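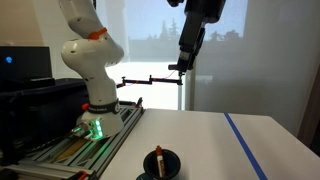

Can I use the Sirkeo recipe collection for a cookbook I plan to sell? You're welcome to, as long as you credit the collection somewhere in the book and leave the notes about where each recipe came from in place.

# Sirkeo Community Recipes

5 min read

Welcome, and thanks for stopping by! Sirkeo is a set of 2,000 home recipes typed up from church cookbooks, index cards, the backs of envelopes and a great many spiral-bound booklets that people were kind enough to lend me. It started as a way to save my own family's cards before the ink went, and then neighbors heard about it, and then their cousins did, and now it's a proper dataset with a license and everything. I've tried to write down what you'd want to know before you use it, and probably a fair bit more than that.

## What's in the folder

- `recipes.csv` has one row per recipe
- `sources.csv` has one row per booklet or card box, 140 in all
- `units.md` explains the old measurements and how I handled them
- `changes.md` is the running list of fixes

Each recipe has a title, an ingredient list, the method, a source number and a notes column. The notes column is my favorite part. It holds whatever was scribbled in the margins, things like "double the nutmeg" or "too wet, try less milk" or, next to one poor lime gelatin salad, just "no."

## Where the recipes came from

Most of the booklets are from Cemarton and the farm towns around it, so you'll find a lot of rhubarb, a lot of pickles, and more bar cookies than any one person could bake through in a lifetime (I have been trying). The second big batch came from Fogh, where the cooking leans toward fish, rye bread and cardamom. The two places overlap more than I expected, especially around Christmas baking, and if you sort by title you'll see the same almond cake turn up under several different names.

Everyone who lent material agreed to have the recipes shared. Family names and street addresses have been taken out of the text. Where a title had somebody's name in it I kept the dish and dropped the person, so you'll see "Aunt's Potato Rolls" and the like. It loses a little charm, I know, but people were more comfortable that way.

## How it was typed up

By hand, mostly in the evenings. I tried scanning software on the first box and spent so long fixing fractions that I gave up and went back to the keyboard. A 1/2 that turns into a 12 will ruin a pie crust in a hurry.

Spelling was left alone unless I thought a reader would be truly stuck. "Oleo" is still oleo. "Receipt" is still receipt when the cook meant recipe. Oven directions such as "a quick oven" or "a slow oven" stay as written in the method, with my best guess at a temperature in the notes.

When a card was stained or torn, the missing part is marked `[unreadable]`. Please don't fill these in and send them back to me unless you have another copy of the same card. I've had some lovely guesses, but they're guesses.

## Things to watch out for

The canning and preserving recipes are here as a record of how people cooked. Many of them use methods that are no longer considered safe, and they carry the tag `old-canning` so you can filter them out. Please use current, tested directions for anything that goes in a jar and onto a shelf.

Can sizes are a headache. A "No. 2 can" meant something to the person writing it, and `units.md` gives what I could find, but brands changed their sizes over the years and some recipes come out soupy as a result.

The collection is also lopsided. Desserts fill far more of it than vegetables do, since people wrote down cakes and cooked green beans from memory. If you're planning to draw conclusions about what families ate for supper on an ordinary night, please be careful, because these cards will have you believing it was mostly pie.

## Versions

Version 5 is the current one, dated February 26, 2025. It adds the last of the Fogh booklets and fixes a column that had slipped sideways in the bread section. Version 2 is still out there in a few places and has the salt amounts wrong in the pickle recipes, so if that's the copy you have, do replace it. I hope to have the next update ready in June.

## License and credit

Share it, change it, print it, sell what you make from it. Just credit "Sirkeo Community Recipes" and keep the source numbers with the recipes so that people can trace them back.

## Corrections

If you find a mistake, open an issue with the recipe title and source number and tell me what you think it should say. A picture of the original card is wonderful if you have one. I answer everything, though it can take me a while during tomato season.

Related

- Plonireo: a word list of old kitchen terms
- Cemarton Church Suppers: menus and programs
- Fogh Baking Cards, transcribed
- Reading Faded Handwriting: a beginner's guide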